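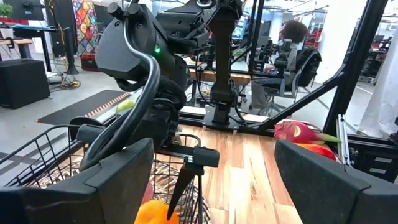

Cesta de rejilla negra sobre la mesa. Pimiento naranja dentro; fruta del dragón a la derecha, sobre la mesa.

Montaje de una cesta de frutas y hortalizas artificiales
Texto: Theano Koutsoukos

El procedimiento sirve para cestas de alambre abiertas, de planta redonda o rectangular, colocadas en una mesa o una encimera y visibles desde varios lados. Las piezas son de plástico o espuma. Con fruta natural cambian los apoyos y el reparto de pesos, y hay que prever ventilación; ese caso se trata en otra página.

Material

Cesta de alambre con base plana.
Salvamanteles tejido, algo más ancho que la base de la cesta.
Entre 10 y 13 piezas de fruta y hortaliza, según volumen.
Paño de microfibra y pincel de cerda blanda.
Masilla removible (opcional). La de Hurklow se retira sin marcar el alambre lacado; otras dejan cerco.

El juego Climard que usamos como referencia pesa 1.680 g con la cesta incluida. Para un peso así basta cualquier tablero bien nivelado. En estantes colgados conviene consultar antes la carga admitida por el fabricante.

1. Limpieza previa

Pasar el pincel por las uvas, las escamas de la fruta del dragón y los nervios de las hojas. El paño se reserva para las superficies lisas: pimientos, limas, plátanos. Si hace falta humedad, agua templada con una gota de jabón neutro, aclarado y secado completo al aire. No usar alcohol sobre piezas pintadas, porque arrastra el color de las puntas y de los sombreados.

Revisar la cesta al mismo tiempo. Los extremos de los alambres soldados al aro pueden sobresalir y enganchar las hojas. Se liman en seco con grano fino.

2. Clasificación sobre la mesa

Sacar todas las piezas y repartirlas a ambos lados de la cesta, dejando libre la zona central. Se forman cuatro grupos:

Base: piezas macizas y redondeadas, como pimientos, naranjas o mangos.
Relleno: limas, melocotones y otras piezas pequeñas.
Curvas: plátanos.
Caída: racimos de uvas y hojas.

Las piezas largas, como las judías verdes o la lechuga romana, se apartan para el final. Las bolsas y los envoltorios se retiran antes de empezar; un plástico translúcido olvidado en el fondo se ve a través de la rejilla desde cualquier ángulo.

Centrar el salvamanteles y apoyar la cesta encima. Comprobar que la base asienta en toda su superficie. Si cojea, girarla un cuarto de vuelta antes de calzarla. Con una base rectangular, alinear el lado largo con el canto de la mesa.

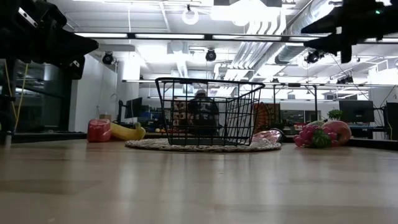 Krishnamoorthy Mathew objeta que el salvamanteles debería fijarse antes de cargar nada: en tableros barnizados, el yute resbala al empujar las piezas contra la rejilla, y la cesta acaba desplazada un par de centímetros sin que uno lo advierta. Propone cuatro puntos de masilla en el reverso, cerca del borde, y ninguno en el centro.

La observación es válida para tableros con acabado brillante. En madera aceitada o mate no lo he necesitado. Si se pone masilla, presionar cada punto durante 12 segundos y no levantar el tejido tirando del borde, que se deshilacha.

3. Capa de base

Colocar primero las dos piezas más voluminosas en lados opuestos. El pimiento va tumbado, con el pedúnculo hacia el interior; de pie ocupa demasiada altura y obliga a subir todo lo demás. Completar el perímetro con naranjas o mangos hasta que ninguna pieza ruede al mover la cesta con suavidad.

El centro puede quedar hueco en esta fase. Para ahorrar piezas en cestas profundas, se rellena con papel de seda arrugado de color neutro, siempre por debajo del nivel de la primera fila de alambres. En las de rejilla ancha el papel se nota. Los soportes de cartón Tondham, de 13 cm de diámetro, dan mejor resultado en cestas redondas, pero no entran en las rectangulares estrechas.

Separar los colores iguales. Dos rojos contiguos se leen como una sola masa a poca distancia, sobre todo si uno es brillante y el otro mate.

4. Relleno y curvas

Las limas y los melocotones se introducen en los huecos que deja la base, sin forzar. Una pieza encajada a presión deforma la espuma y deja marca en pocas semanas.

Los plátanos se apoyan con la cara cóncava hacia abajo, montados sobre una pieza redonda. Si hay dos, se orientan en direcciones distintas. La punta no debe atravesar la rejilla: al levantar la cesta se dobla, y la pintura oscura del extremo salta.

5. Racimos y hojas

Sujetar el racimo por el tallo y bajarlo en vertical. Una vez apoyado, abrir los granos con los dedos para que cubran las juntas entre piezas. Las hojas se colocan cerca del aro, con el nervio hacia arriba. Un segundo racimo admite colocación por debajo de una hoja, a otra altura que el primero.

En esta fase se suele cometer el error de llenar hasta el aro por todo el contorno. Dejar al menos un tramo bajo. Si los racimos sobrepasan el borde, el peso debe seguir cayendo dentro de la cesta.
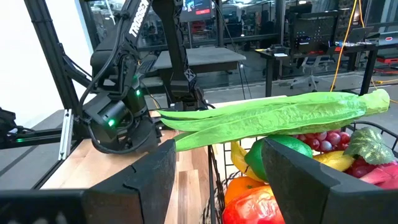
Las piezas largas se ponen en último lugar, atravesadas sobre el conjunto y con un punto de apoyo a cada lado. En la lechuga, el extremo del tallo se orienta hacia la parte menos visible y las hojas hacia el frente. Las judías se agrupan en haz, todas en el mismo sentido. Si la pieza supera el diámetro de la cesta en más de un tercio, es preferible dejarla al pie, sobre la mesa.

6. Comprobación

Observar el conjunto desde arriba, desde el frente y a ras de la mesa. Desde arriba no debe verse el fondo. A ras de mesa se detectan el papel de relleno y las piezas con la costura del molde hacia fuera; basta con girarlas.

Después, levantar la cesta un par de centímetros con ambas manos y volver a apoyarla. Si alguna pieza cambia de sitio, falta apoyo en la base. No se corrige añadiendo peso encima: se retira la capa superior y se rehace el hueco. 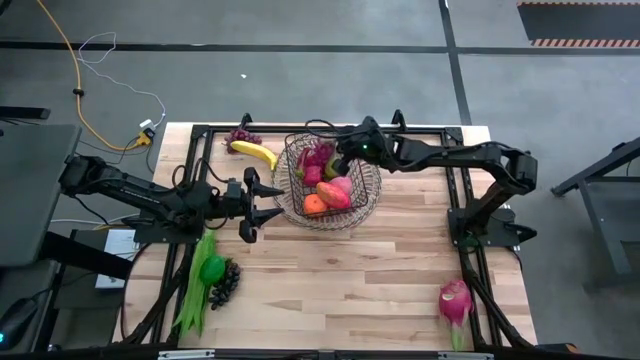 Las piezas que no caben se quedan fuera o forman un grupo secundario. Para este segundo grupo funcionan bien un racimo y un plátano, o un pimiento verde con un haz de judías, separados de la cesta lo suficiente para que el borde se lea completo. Un aro claro pide piezas oscuras junto a él; un aro negro admite cualquiera.

7. Mantenimiento

Pincel cada dos semanas, sin desmontar. Desmontaje completo cada tres meses, en orden inverso: largas, racimos, curvas, relleno, base. Guardar los racimos colgados o en caja propia. Los pigmentos magenta y rojo son los primeros que pierden intensidad al sol directo; girar la cesta media vuelta en cada limpieza.

Recambios: los granos sueltos de uva Sárközi se venden en bolsas de 12 y encajan en tallos de alambre fino. En los tallos de plástico macizo hay que ensanchar el orificio con una aguja caliente.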